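Setting up the Brundatura two-arm kit for a first sorting job

I've had the Brundatura kit on the bench since February, and I get enough mail about it that I figured I'd write the whole setup down in one place. It's the one Stollska sells as a bundle: mounts, cabling, the calibration software (they call it Medden) and a license for two arms. You bring your own arms and grippers. I paid $3,475 for mine, out of my own pocket, so nobody is leaning on me to be nice about it.

What I'm going to walk you through is the very first job I'd give it, picking up small blocks and putting them down where you asked. It sounds like nothing. It took me most of a weekend the first time, and you should be able to do it in an evening if you skip my mistakes.

Start with the mounts. Bolt both of them down finger-tight, hang the arms, and only then go around with the wrench. I tightened the left one first and ended up fighting the right one for an hour – the holes have just enough slop that you want everything hanging where it wants to hang. The printed guide shows the bolts going in from the top. Mine only fit from below, and Stollska's support confirmed that's how the newer brackets are drilled.

Next, run the cables. Leave a generous loop at each wrist, more than looks tidy. Power up one arm, drive it through its full range by hand in Medden at the slowest speed, and watch the loop the whole way. Then do the other arm. Please don't zip-tie anything until you've done this with both! I've already pulled one connector out of its socket and the replacement took 12 days to show up.

Now the work surface. Cover the table with plain paper, the heavier kind that comes on a roll, and tape it flat. Then lay out your grid with painter's tape, measuring from one corner of the table every time and never from the last strip you put down (small errors pile up fast). In Medden, open the table page, type in your cell size, and touch each gripper to the corners it asks for. It'll give you a score when you're done. I don't move on with anything under 72, and if I can't get there I peel up the worst strip and lay it again. 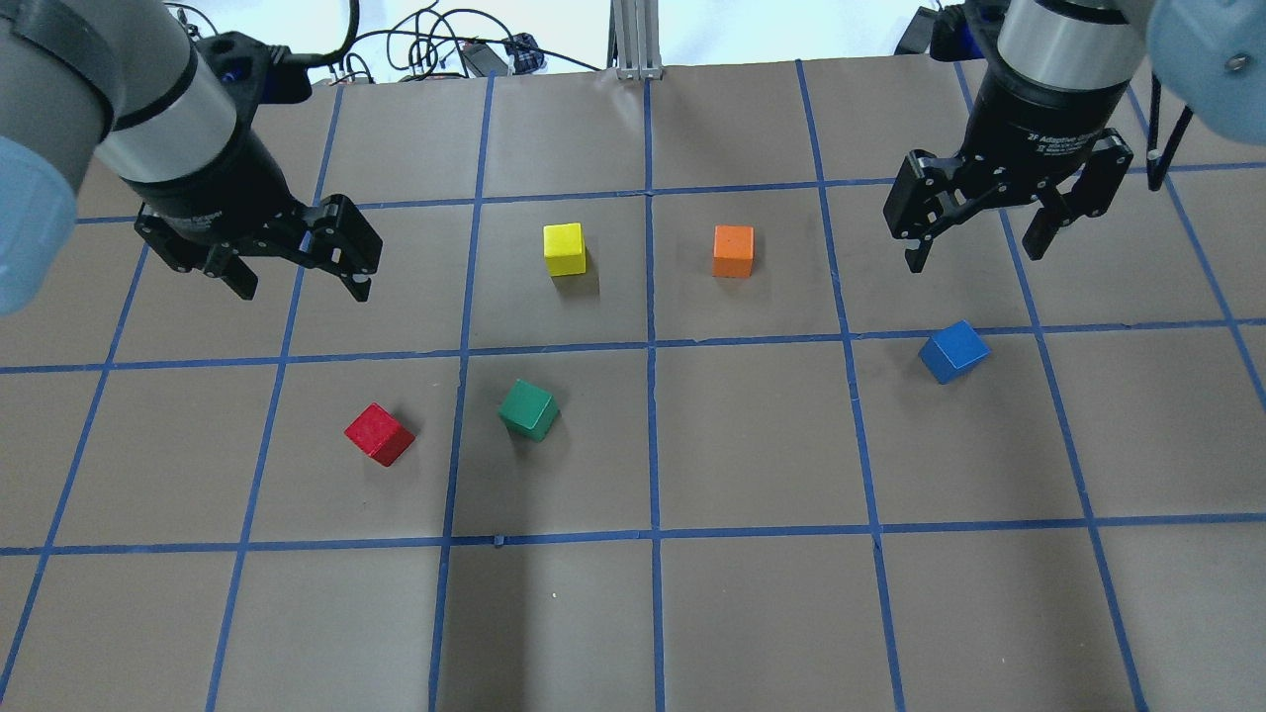

Medden's pick list is where you tell the kit what it's looking for, and it's the part I like best. Click "new item," pick a color, give it a name, and save. I use plain wooden cubes, one each in yellow, orange, blue, green and red, so every item on the list has its own color and there's no arguing over which block it meant. Don't line them up nicely, either. Leave a couple turned at an angle, like my blue and green ones, because the software has to work out which way to rotate the fingers and you want to find out early if it can't. And if your tape has little gaps and overlaps where the strips cross, as mine does, leave it. The score already told you whether the grid is good enough.

Before you press run, set the handoff line. This is the setting people miss. It splits the table between the two arms, and out of the box it's switched off, so both arms think the entire table is theirs. Put it down the center, set the safety gap to 2 inches, and save it to the profile. Saving to the session isn't enough, it'll be gone the next time you restart.

Then run one arm on one block. Open the grippers wide, wider than you think you need, and set the approach height so the fingers come to a stop above the block before going down. If the fingers land off to the same side every time, redo the corner touches. If they land off in a different direction each time, check the mount bolts. When one arm is behaving, turn on the other and give it a single block too, and work up from there.

Would I buy it again? Yes, with some grumbling. The calibration is very good and the pick list is a joy. The printed guide is poor, and the handoff line being off by default is a decision I'd love to have explained to me. If you only have one arm, the smaller Sutherland kit does most of this and you'd save a good chunk of money.

Comments

Dwight MacDonald
Handoff line! I've been restarting and losing that setting for weeks. Saved to the profile and it stuck. Thanks.

Elikem Atinga
Does the corner touch work with the fingers closed? Mine keeps asking me to repeat the third corner.

Rosaire Bouchard
@Elikem closed is right, but go slow on the last bit. It rejects the touch if you come down too fast.

Ghislain Chisholm
My brackets still take the bolts from the top, so check yours before you crawl under the table.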